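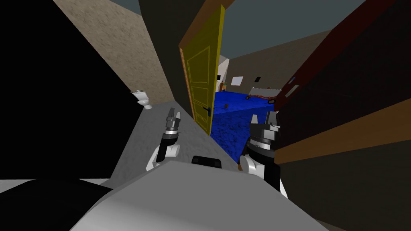
The case against the success rate

Most gripper comparisons I am sent to review end in a table with one column that matters, headed "success". A trial either counts or it does not, the counts are divided, and the gripper with the larger number is bought. I have signed off several of these tables myself. I now think the single column should be dropped from any comparison involving doors, handles and small rooms, and that the money saved on arguing about it should go into logging.

The work that changed my mind was a simulated comparison of two parallel grippers on a two-armed mobile base. Kojo Quartey built the task set, and Bernice Akpalu wrote the controllers. The first gripper, which we called Cluvine, had short fingers and a narrow body. The second, Trestell, had longer flat fingers and a wider body. Both were run through 962 door trials with the same start poses, the same doors and the same arm. Cluvine succeeded in 672 of its trials. Trestell came within 52 of that figure, and by the usual reading the matter was closed in favour of Cluvine.

Kimutai Okoth then asked what the failures were. This took a fortnight to answer, as we had kept the outcome flag and thrown away nearly everything else. When the runs were repeated with joint torques, contact points and wrist pose recorded at every step, the two grippers turned out to fail in different ways. Cluvine slipped off the lever. Trestell held the lever well but struck the frame on the way in, mostly with the corners of its body, before the fingers had touched anything.

These are not equal faults. A slip is a matter of friction, finger pads and closing force, and it can be fixed in an afternoon. A body that is too wide for the gap beside a frame has to be planned around on every approach, or redesigned. On the other hand, a controller that knows the true outline of the gripper can avoid most of those collisions, and ours did not know it. The planner had been given a plain box for both grippers. The box was a fair fit for one and a poor fit for the other, so part of the result we had credited to hardware belonged to a file of four dimensions.

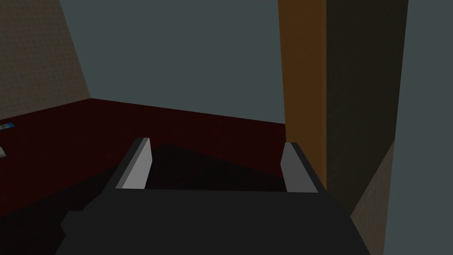
Wrist-level view in the simulator, fingers open and nothing held.

Views of this kind are the second thing missing from the usual table. A camera near the wrist sees the fingers and what lies past them. It does not see the sides of the gripper body, where Trestell's trouble was. A camera higher on the robot sees more of the room, but the arm gets in its way at the moment of contact. Darragh Ó Dálaigh has argued for years that camera placement should be tested as part of the gripper, since the two are rarely changed independently in practice. I used to think this made the test matrix too large. I now think a smaller number of honest pairings is worth more than a large number of trials with the camera left wherever the last project put it.

There is a fair objection. Simulation contact is approximate, and a detailed log of approximate contact may give false confidence. Kamil Štěpánek put this to me in stronger terms. I accept the point as it applies to slip: I would not choose a finger pad on the strength of simulated friction. I do not accept it for clearance. Whether a rigid body of known width fits between a door edge and a frame is geometry, and the simulator is good at geometry.

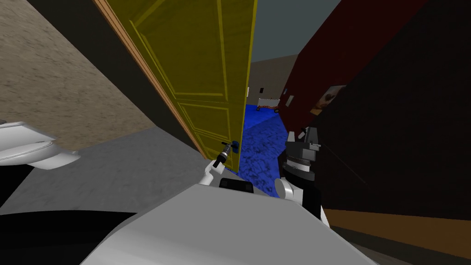 Doors make the case more plainly than bin picking does. In a bin, a failed grasp can often be tried again from a similar pose. At a door, the first attempt changes the task. The leaf moves, the handle moves with it, and the base may now be standing in the swing. A binary score treats a miss that leaves the door as it was and a miss that pins the forearm against the leaf as the same event. An operator would not.

What I would ask for instead is modest. Record the first unintended contact and the part that made it. Record the clearance at the closest point of the approach. Record the state in which each failure leaves the door, and whether the controller could have gone on from there. State the collision model used for each gripper, with its dimensions, and state where the cameras were. Sirko, our log format, holds all of this for a full run without difficulty, and the storage cost is small.

The success count can stay in an appendix. Kojo would keep it in the main text, on the grounds that managers look for it, and our next report, on the Arkico wrist, will probably go out his way.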